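Table clearing

Table clearing is the removal of used dishes, cutlery, food remains and disposable items from an eating surface after a meal, together with the first sorting of what has been removed. It is normally treated as separate from washing-up, which begins once the items have reached the sink, dishwasher or rack. In canteens and larger kitchens the two tasks may be carried out in different rooms.

Terms

Scraping is the transfer of food remains from a plate to a waste container. Stacking is the grouping of plates by diameter, largest at the bottom. In British catering use, "bussing" is understood but "clearing" remains the usual word. The items left after plates and glasses have gone, such as napkins and wrappers, are called table litter.

Methods

Two methods are common. In direct clearing, each item is carried from its place at the table to its destination, which suits small households and short distances. In tray clearing, items are first gathered on a single tray and sorted afterwards. Tray clearing reduces walking but mixes clean waste with wet waste, and paper that has lain against food often cannot be recycled.

The Zirnholm method, named after a catering college, is a form of tray clearing in which sorting is done at the table itself. Waste is taken off first, then cutlery, then crockery. The Nic Aodha handbook for small canteens gives the opposite order for cutlery and waste, on the grounds that forks and knives are easily thrown away with napkins.

Equipment

Trays for clearing are round or rectangular and usually have a raised rim, which keeps cutlery from sliding off. Round trays are easier to turn on a table; rectangular ones fit trolleys and shelving. The Valtix range lists a rectangular tray 59 cm long with a stated load of about 75 small items of cutlery, a measure seldom used by other makers. Dish racks are made of coated wire or plastic and may have a separate cutlery holder.
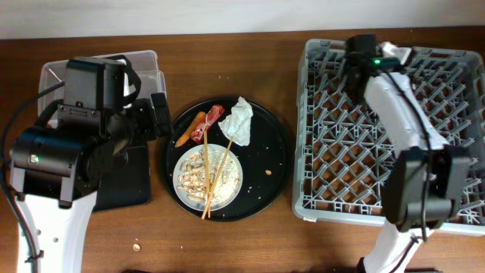
Sorting separates the contents of a tray into food waste, dry waste and items for washing. The tray and the rack are best kept side by side on the same surface — the distance each plate travels is then short. A mixed tray may hold all three classes at once: a carrot, a glossy red wrapper, a crumpled white napkin and a small round plate each have a different destination, although napkin and carrot may go together where the local compost scheme accepts paper. Wrappers with a shiny finish are generally treated as dry waste. Uneaten raw vegetables are sometimes kept for stock in private homes, but canteens discard them once they have been served.

See also: Dish rack; Food waste; Dradus trolley; Washing-up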